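Search this site Go

How Do You Teach a Robot to Pick Up a Sock?

You could try telling it. "Robot, pick up the sock." The robot will do nothing, very politely, for as long as you like.

Robots don't know what a sock is. They don't know what "up" is, either. So the people at Wunano, a small workshop in Luncombe, teach theirs with examples. Lots of them.

An example is a short recording of a person doing the job. The person holds a tool with two fingers at the end, a bit like the claw in an arcade machine, except that it sometimes wins. A camera on the tool records what the fingers see. Squeeze, lift, put down, done. That's one example.

Now do it again with the sock somewhere else. Then with a sponge. Then with the sock inside out, the way you leave yours.
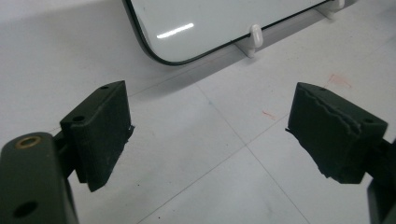

A camera's view between the two fingers. One has a ragged pad.

Wian Du Plessis recorded 141 examples in his first week. His little sister asked what his job was, and he said, "I pick things up and put them down." She said she had been doing that for years and would like to be paid.

By June the team had 400 examples. A computer program went through all of them, looking for patterns: when the fingers get this close, they usually shut. When they shut, they usually go up. This kind of practice is called training. The computer does not get a snack break.

Then they threw out 2 of the recordings. In both, Wian had wandered off to answer the phone with the tool still in his hand, and no robot needs to learn that.

Can the robot pick up a sock now? Most of the time. It still has trouble with black socks on a black rug, but so does everyone's dad.

Try it: pick up a spoon with your eyes shut. What did your fingers have to find out first?

Back to top | Contact the Ustamcombe Young Readers' Page | © 2020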